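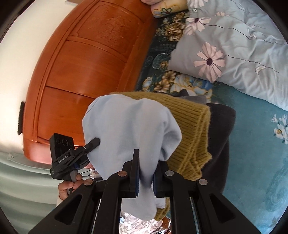

Clunport clothing swap comes back for a second round in April

Start going through your closets, Clunport! The spring clothing swap is on again this April at Kemeys Hall, and after last year's turnout the organizers have taken both floors instead of one. Doors open at 10 a.m. and the last table gets cleared at 4 p.m.

Last year 359 people came through and over 467 pieces found a new home, most of them sweaters, fleeces and kids' coats. Warm layers went so fast that the knitwear table was bare before lunch, so this time there will be 2 knitwear tables, one by the entrance and one upstairs next to the tea counter.

"I came with a bag of things I was tired of and left with the best cardigan I've ever owned," said Doaa Lahlou, who is running the upstairs floor this year. "I wore it all winter. I'm wearing it now!"

The sorting is a job in itself, and a pretty fun one if you like clothes. Marichka Koval has been telling anyone who asks to do it on the bed: lay everything out flat, heavy knits at the bottom and lighter things over them, and pick up one piece at a time. A mustard sweater or a pale blue fleece is easy to judge once it's out of the drawer and in daylight. Check the cuffs and the hem, look under the arms, try the zipper if there is one. Anything you'd happily hand to a friend is good to bring.

Each person can bring up to 16 items, washed and folded. Drop-off runs through the week before at Durkham Dry Goods on the corner of Mill Street, where Cauã Pacheco has cleared the whole back wall for bags. You get one token per item, and tokens work on either floor. Socks, underwear and swimwear can't be taken, but scarves and hats are very welcome.

New this year is a mending corner. Lev Kobzar will be there all day with thread, darning needles and a big jar of odd buttons, and he's glad to show beginners how to close up a pulled seam or patch an elbow.

The number 2 bus from Drivbridge stops right outside the hall. Entry is free, and there will be soup.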